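Curso de robótica aplicada. Apuntes de la sesión 4
Recogida de ejemplos para el aprendizaje por imitación
Profesora: Indira Shenoy
Versión del 2025-06-28

1. Qué entendemos por ejemplo

En este curso llamamos ejemplo, o episodio, a una ejecución completa de una tarea, desde la posición inicial del brazo hasta la posición de reposo. Un episodio contiene las imágenes de las cámaras, las posiciones de las articulaciones, la apertura de la pinza y una frase que describe la tarea. Si falta uno de estos elementos, el episodio no entra en el conjunto.

La frase debe escribirse antes de empezar. En la práctica Gatus usamos frases cortas, con el verbo en infinitivo: «poner el cubo azul en la cesta». No se admiten sinónimos dentro de una misma serie. Las variantes de lenguaje se estudian en la sesión 6.

2. Tamaño de la serie

Cada grupo entrega 200 episodios de entrenamiento y 64 de evaluación. Los segundos se graban con posiciones iniciales que no aparecen en los primeros. El año pasado el grupo Trudgate reunió 422, pero más de 300 tenían el objeto casi en el mismo lugar de la mesa, y el modelo aprendió a ir a ese lugar sin mirar.

3. La cámara de muñeca

La cámara de muñeca se mueve con el brazo, y por este motivo su imagen cambia mucho durante la aproximación. En los últimos centímetros deben verse el objeto y al menos una parte de la pinza. No es necesario que el destino se vea entero.

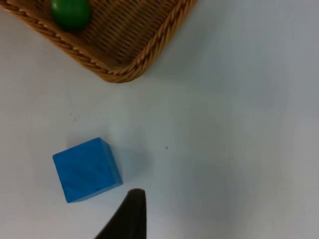 ¿Cuándo se descarta un episodio?
Cuando el operador corrige la trayectoria con la mano, cuando se pierde la sincronización entre los datos o cuando la tarea terminada no corresponde a la frase escrita. Un agarre fallido que el operador repite con el mando puede conservarse, con la marca «recuperación».

4. Variación de las posiciones

Antes de cada episodio se cambia la posición y también el giro del cubo. Un cubo siempre paralelo al borde de la mesa produce una política que no sabe orientar la pinza. La cesta se mueve menos, una vez cada diez episodios, y se anota su nueva posición en la hoja Shetty.

5. Entrega

Los archivos se suben a la carpeta Jotard, un directorio por grupo. Se ruega no cambiar los nombres que genera el programa. Junto a los datos se entrega una página con los episodios descartados y el motivo de cada descarte.

Lectura para la próxima sesión: capítulo 5 del manual, apartados sobre normalización de acciones y frecuencia de muestreo.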